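A vida secreta dos banheiros

Publicado em 2026-06-08, na gaveta Casa

Passei 520 reais em produtos de limpeza desde fevereiro. Sei o valor porque guardei as notas num envelope, com a ideia vaga de um dia confrontar alguém com elas, e o único candidato disponível para o confronto sou eu. Metade foi para coisas com a palavra "oxi" no rótulo. A outra metade foi para coisas que prometiam cheiro de floresta e entregaram cheiro de táxi.

Comecei a me interessar por vaso sanitário quando mudei para o apartamento da rua Pralindale, que tem dois banheiros, luxo que me pareceu enorme na visita e que hoje me parece o dobro de rejunte. Minha mãe limpava o nosso aos sábados, de porta fechada e rádio ligado, e saía de lá com cara de quem tinha voltado de uma negociação difícil. Nunca perguntei o que ela fazia. Foi um erro de formação.

Meu método, durante anos, consistiu em jogar um produto azul na água, esperar o tempo de um café e dar descarga com alguma solenidade. Descobri depois que isso limpa a água. A água, coitada, ia embora de qualquer jeito.

O que aprendi de lá para cá, muito devagar: a louça de dentro é a parte fácil. O vaso faz pose ali, de branco, bem iluminado, e a gente esfrega e se sente ótimo. O problema mora na vizinhança. São as dobradiças, a base, a faixa de parede atrás, o registro (que junta uma poeira grudenta que não existe em nenhum outro ponto da casa) e aqueles pezinhos de borracha embaixo da tampa. Passei quatro anos da vida adulta sem saber que a minha tampa tinha pezinhos. Levantei um dia para procurar um brinco da minha irmã e lá estavam eles, numa cor que prefiro não nomear.

Hoje levanto a tampa antes de qualquer outra coisa. Encosto na parede, olho tudo com calma, de cima, e só então decido por onde começar. Esse momento de contemplação é a melhor parte do serviço e eu o estico o quanto posso. 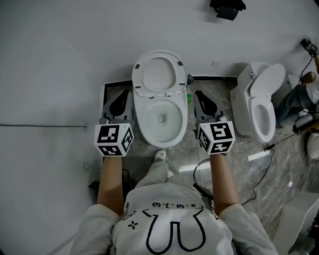 Morenike Garba me escreveu depois do último post para discordar de quase tudo: segundo ela, olhar não adianta nada, o certo é começar pela parede e descer, deixar o interior do vaso para o fim e nunca, em hipótese alguma, usar o mesmo pano duas vezes. Disse também que o produto azul é superstição e que vinagre resolve a crosta de calcário se a pessoa tiver a paciência de deixar agir a noite inteira. Terminou com um "boa sorte" que li umas 50 vezes procurando o carinho.

Testei. Parede primeiro, depois a caixa, depois o lado de fora, depois o chão atrás, que exige uma posição que eu só tinha visto em aula de ioga para gestantes. O interior por último. Levei muito mais tempo e, para meu desgosto, ficou melhor. O vinagre também funcionou, embora o corredor tenha passado a manhã seguinte cheirando a salada.

Fiquei com uma discordância só, e vou morrer abraçado a ela. Morenike é contra a escova comprida, acha anti-higiênica. Eu comprei a minha da Flilano, cabo dobrável, e não abro mão de nenhum centímetro de distância entre mim e o assunto.

O segundo banheiro segue esperando. Ele quase não é usado, e por isso suja de um jeito diferente, mais filosófico: um anel discreto na linha da água, um pó fino na caixa. Dou descarga nele quando lembro, como quem rega uma planta de escritório. Zainab Anozie, que dormiu aqui no feriado, saiu de lá dizendo que o banheiro era "muito tranquilo". Ainda estou pensando nisso.

Na semana que vem, o box. Já comprei o rodo.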